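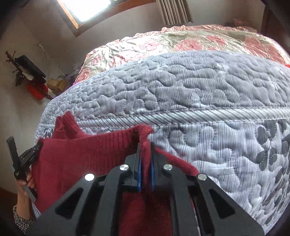
One respondent in Clarstead objected that the whole question was badly put, and that people keep warm clothes for years because replacing them costs money, whatever the surveys say about attachment. We think the objection has weight. The Maurya survey, with 3369 returns, reports long ownership of sweaters and similar items as a sign of care. It never asked about income.

4.2 Reported and recorded wear

Owners' own estimates deserve even less trust. In the Skilik diaries, kept through November, roughly 200 households wrote down what they wore each day. Most had earlier claimed far more use than the diaries show - a gap the original authors put down to mild weather. We are not persuaded. The same gap appears in the Drirnik records of 1957, collected by other means in a much colder town. 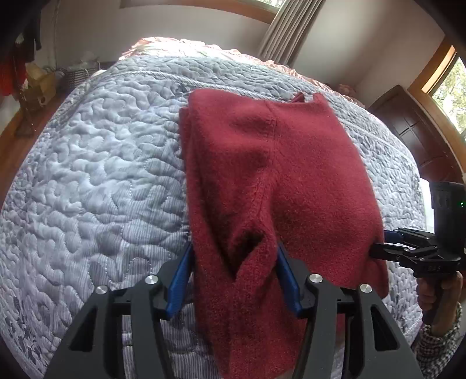
Figure 3. Dark red fabric on a quilted bedspread.

Claims that a garment "lasts 100 washes" fare no better, as none of the sources we read says what counts as worn out. Until that is settled, we treat such totals as opinion and leave them out of Section 5.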